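Gruvlow Mixed-Item Picking Kit: Frequently Asked Questions

Last revised 28 July 2024. Maintained by Ngân Ngô, product support.

What does the kit include?
A two-finger gripper, a mounting collar, the air and signal lines, the grasp planning software and 18 months of updates. The arm, the arm controller and the bin are supplied by the customer.

Which arms can it be mounted on?
Any six-axis arm with a matching flange and a payload of at least 8 kg. Adapter plates for other flanges are sold separately. Send the arm's flange drawing to support before ordering.

Do I have to enter a model of each item?
No. The software plans grasps from depth data. Item models can be loaded for parts that must be placed in a fixed orientation - this is a paid option.

How long does setup take?
Allow 2 days for mounting, calibration and a trial run. Recalibration after moving the bin takes 15 minutes. The bin must be fixed to the table during calibration and during operation.

Can it pick fabric?
Yes, with limits. Crumpled cloth usually offers a fold the fingers can close on. Cloth lying flat is harder, and the software may skip it and report the item as unreachable. Thin film and loose netting are not supported.

How should the cables and hose be routed?
Along the top of the arm, with enough slack at the wrist for full rotation. Check the loop at both ends of wrist travel before running at speed. Ties are included - do not tighten them over the hose.

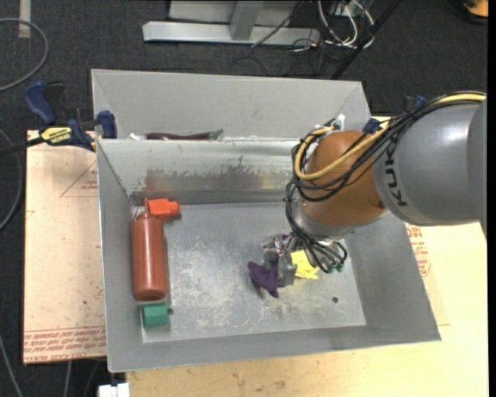
How often should the finger pads be replaced?
Replace them every 8 weeks in single-shift use, or sooner if the surface is cut or glazed. Spare pads ship in sets of 2.

Is there a trial program?
Trials run for 15 working days at the customer's site or at our Brokstead workshop. The next group starts in September. Contact Sang Phùng in sales for terms.

Who handles repairs?
Wanurell handles all gripper repairs. Include the serial number and the fault log with the unit.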